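The Great Dish Question, Revisited

Those of you who read the August letter will remember that I asked a simple thing of our Plidstead members: how do you want the shared kitchen to handle dishes? I expected maybe six replies. I got 80, and one of them was four pages long and had footnotes.

Let me try to do it justice. We have two camps. The Dryers believe a plate should be washed, dried with a towel and put back in the cupboard before its owner leaves the room. The Leavers believe air is free and does a fine job if you let it. Rocío Magaña is a Dryer. Kevin Espinoza is a Leaver. They share a shelf in the fridge and have been very polite to each other ever since, in the way that countries are polite.

Then there is a third camp, which I had not known about, made up of people who eat over the sink out of the container and want to know why their dues pay for plates in the first place. I have no answer for them.

What I can report is that the towels are a problem. We own 20. On Thursday morning I found two, and one of them was holding the back door open. If you have a stack of blue-striped towels at home and a vague feeling about where they came from, please follow that feeling back to the building. 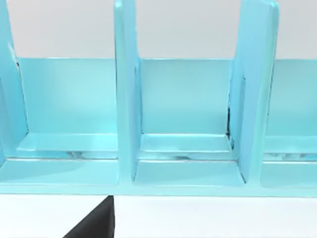
Upright slots, rounded edges, light blue.

After a good deal of talk, and one very long silence, we have settled on the following. Plates may sit out to dry until the end of the meal after yours. After that they go in the cupboard, and whoever is standing closest puts them there. Mugs are covered by the same rule, including the large one that says Orozco, which has been on the windowsill so long that people have started watering the thing in it.

Pans remain under discussion. Rocío has a proposal, Kevin has a different proposal, and I have a headache. We have set aside 60 minutes at the next house meeting, and I would ask everyone to eat beforehand, preferably off something you have already washed.

Footnotes can be left in my mailbox.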